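We use cookies to remember your settings. Accept / Manage choices

Clostia bin picking - February update for Femumach

Hello all, a quick one this time as we're mid-run and I keep getting up to check on the arm.

The big news is that the regrasp step works! Quick recap: when the first grip looks poor, the Clostia planner now tries again from a new angle straight away (it used to carry on and hope for the best). We ran 876 picks from the metal bin with mixed objects, toy car included, and 815 came up cleanly. I was hoping for 90 per cent, so I'm chuffed.

Corners are still our weak spot. Anything lying close to a wall leaves the fingers very little room, and the planner gets timid there - I'd like to loosen its safety margin a touch before we go for the full 2,000 picks at Vedby.

Spending is on track, and the Chowdhury force sensor is ordered. 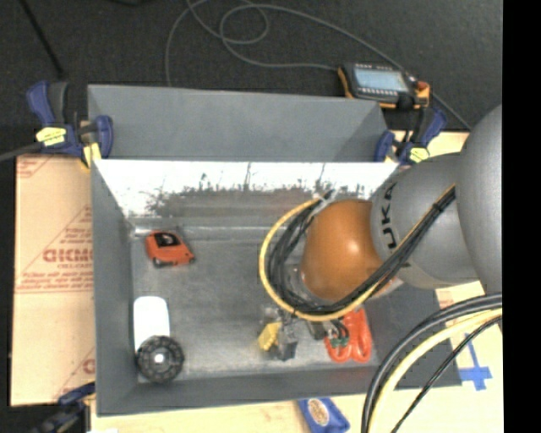 Chowdhury replied that the margin can come down, as long as the corner picks are scored separately from the rest in the next report.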